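Visual Arts / Features
October
By the arts desk
Reading time: 4 min

The Residency That Wants You to Pay for the Quiet

The invitation to apply for the Flenari residency uses the word "space" eleven times, and only twice does it mean a room. The rest of the time it means something harder to bill for: space to think, space to fail, space to be held by a community of makers. The bill is clear enough, though. Four weeks in Drarkia, in a converted cannery with shared studios upstairs and bunks below, costs the selected artist $3,868. Travel is extra. So are materials, and so is dinner after the first week.

I have spent a good part of this year reading residency calls, and I've started to wonder what the word still covers. It used to suggest that somebody gave an artist a bed and a stipend and got a talk or a print in return. Plenty of programs still work that way. But a growing share of the ones that land in my inbox look more like a rental with a selection process attached, and the selection process has a fee too.

Flenari's is $40. The program told me it received 176 applications for its last session and took four artists. That's $7,040 in application fees, before anyone has unpacked a brush. When I asked what the fee pays for, the answer was "the care we bring to reading every portfolio." I asked how many people read them. The reply thanked me for my interest in the process.

None of this makes it a scam, and I'm not saying it is one. The studios exist. I went up to see them and they have good north light, a deep sink and a door that locks. The artists I met there were working hard and seemed glad to be away from their jobs. One had saved for two years to come. Another had her place paid for by the college where she teaches, and she was frank that she would not have come otherwise.

What bothers me is the line it produces on a résumé. A curator skimming a CV sees "artist in residence" and reads it as a vote of confidence from someone with money. If the money came from the artist, it was a different sort of vote. The people who can buy four weeks off work get the line, and the people who can't are left explaining the gap.

Compare the Tkachuk program two counties over. It runs on a small endowment, takes one person at a time and gives them a cottage, a grocery allowance and no obligations beyond an open studio at the end. The website is ugly and the heating is bad – I'm told you learn to paint in gloves. It doesn't mention community once. It also doesn't charge to apply, and it turns down nearly everyone.
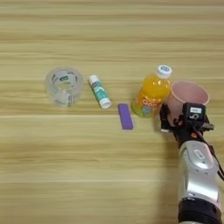
STUDIO & PRACTICE

Flenari says a scholarship is coming, backed by a foundation called Rornirum, and that it will cover one place per session. I'd like to believe it. The same promise was on the site when I first looked last winter, in the same sentence, with the same "soon."

If you're thinking of applying to any paid program, ask for the budget. Ask how the jury is picked and whether its members are paid. Ask past residents what came of it, and find them yourself, since the ones on the testimonials page were chosen by the people selling the beds. A program that's proud of its numbers will send them to you. I asked Flenari for theirs in the spring and again before this went to press. I was offered a tour.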